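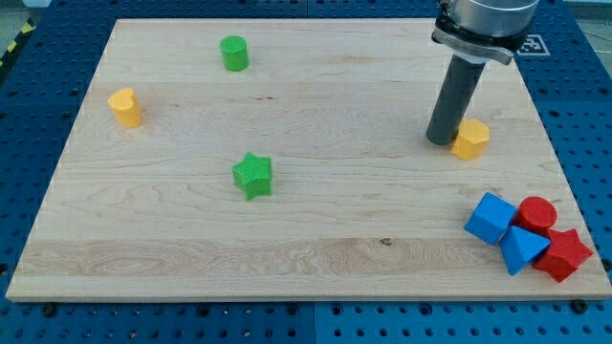

1月 金曜 夕方 押し実験ノート(メープル板、ブロック8個)

先に結論を書いておく。Isevarの新しい重みは、先週の会議で言われていたほど良くない。悪いとも言い切れない。今日の数字では何も言えない、が正確なところ。

背景。言語指示でブロックを押すポリシー(棒先1本、把持なし)。Vegaさんの報告では、旧モデルに対して成功率がはっきり上がったとのこと。評価は311エピソード。ただ中身を見ると、同じ初期配置から指示文だけ変えたものがかなり混ざっている。独立な試行が311あるわけではない。会議でもそう言ったが、議事録には残っていなかったのでここに書く。

今日やったこと
・初期配置を手で作り直し、11通り。うち半分ほどは赤と青を右手前の隅に固めた配置。前の評価セットには密集配置がほとんどない。
・各配置で新旧の重みを交互に走らせる。順番は硬貨で決めた。
・指示は「黄色の八角を緑の星へ」「赤い星を青い立方体から離せ」など。文面はOlgaさんの一覧からそのまま。
・成功判定は自動スクリプトと目視の両方。

気づいたこと

1)自動判定が甘い。ブロック中心間の距離だけを見ているので、押している途中で目標の近くを通り過ぎても成功になる。終了時点で判定すべき。旧モデルのほうが終わり際に止まるのが早く、新モデルは成功条件を満たしたあとも押し続ける傾向がある。つまり通過で成功にすると新モデルが得をする。報告された差のうちどれだけがこれなのか、ログを再計算するまで分からない。

2)密集配置では新旧とも駄目。赤い星を出そうとして青の三角ごと動かす。新モデルは「回り込んでから押す」とスライドに書いてあったが、今日見た範囲では、回り込みに見える動きの大半は接近の軌道がたまたま膨らんだだけだと思う。意図があるなら、障害物のない配置では膨らまないはず。左と中央が空いている配置で比べたところ、同じくらい膨らんでいた。ただし軌道は目で追っただけなので、曲率を出してから言い直す。

3)星と心臓形は姿勢推定が怪しい。点対称や回転対称のせいで向きが跳ぶ。八角も同じ。距離だけの評価なら関係ないが、「向きをそろえろ」系の指示は当面評価から外したい。

4)板の木目。Casimiroさんは「濃い筋がセグメンテーションに影響しているのでは」と言う。黄色と板の色が近いのは確かだが、影響を示すデータはまだない。無地の板に替えれば一日で済む話なので、議論より先に替える。替えて差が出なければこの話は終わりにする。

5)3Dプリントの表面の粗さ。上面と側面で引っかかり方が違う気がする、というメモが前のページにあった(自分の字)。測っていない。気がするだけ。

シミュレーションについて
Gritgateのほうで1000エピソード回した結果は新モデルの勝ち。ただし摩擦係数が全ブロック共通で、立っているものも寝ているものも同じ扱い。傾いて他のブロックに寄りかかる状態はそもそも生成されない。実機の隅の配置と比べる材料にはならない。Hernánさんは「傾向は合っている」と言うが、合っている傾向だけ数えれば何でも合う。

本日の集計(終了時点判定、目視)
密集なし:新がやや上。差は配置ひとつ分でひっくり返る程度。
密集あり:差なし。
全体で有意かどうかは計算していない。11配置で検定をかけても気休めにしかならない。

自分の側の問題も書いておく。目視判定のとき、どちらの重みが走っているか知っていた。硬貨の結果を自分で書き込んでいるのだから当然で、盲検になっていない。来週はAudrey-Anneさんに切り替えを頼み、こちらは画面を見ないで判定する。あと、配置を作ったのも自分なので、難しい配置に寄せた疑いは残る。

やること
・既存ログを終了時点判定で再計算(これが最優先。出るまでスライドの数字は外に出さない)
・配置を乱数で生成して印刷、その通りに並べる
・板の角のマーカーはブラケットと重なることがある。退避姿勢で検出が落ちていないかログを確認
・軌道の曲率、密集ありとなしで比較
・無地の板の発注(Sinagaに在庫があるか聞く)

追記 19時
ログを少しだけ開けた。最初のファイルでは、通過だけで成功になっているものが新モデルに複数、旧モデルにもある。比率は出さない。途中で見た比率を覚えてしまうと、残りの見方が甘くなる。月曜に全部まとめて計算。

Olgaさんから返信。指示文の一覧に「青い星」が残っているとのこと。星は赤と緑しか置いていない。存在しない物への指示が前の評価でどう採点されたのか、要確認。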